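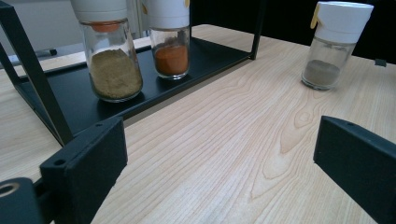 Dos tarros de especias sobre una bandeja metálica negra, en una mesa de madera clara.

El taller de especias de Jenddale vuelve en diciembre con plazas para 112 vecinos

21 de octubre de 2024

Quien haya abierto alguna vez el armario de la cocina buscando el comino y se haya encontrado con cuatro bolsitas a medias (y ninguna de comino) entenderá enseguida el cariño con que se ha recibido en Jenddale el taller de orden de especias, que este otoño ha llenado las mesas de la cocina comunitaria de tarros, embudos, etiquetas y un olor que llegaba hasta la calle.

La iniciativa, que lleva el nombre de Tilik, reunió en su primera edición 1.244 tarros de vidrio donados por familias del barrio, algunos heredados de abuelas que guardaban en ellos hasta los botones. Los participantes aprendieron a pasar las especias molidas de la bolsa al tarro sin perder la mitad por el camino, a anotar la fecha y a colocarlas en estantes bajos, lejos de los fogones y de la ventana, donde el pimentón pierde el color antes de lo que una quisiera.

También hubo tiempo para discutir, con mucho humor, si conviene ordenar por colores, por orden alfabético o por lo que se usa a diario. Ganó esta última opción, aunque los partidarios del alfabeto prometen volver.

La próxima edición será en diciembre, en la sala Plattner, y tendrá 112 plazas. La inscripción cuesta 2 euros y puede hacerse en la tienda Terkedell, donde además siguen recogiendo tarros limpios y con tapa. ¡Traigan los suyos, que siempre se les encuentra un hueco!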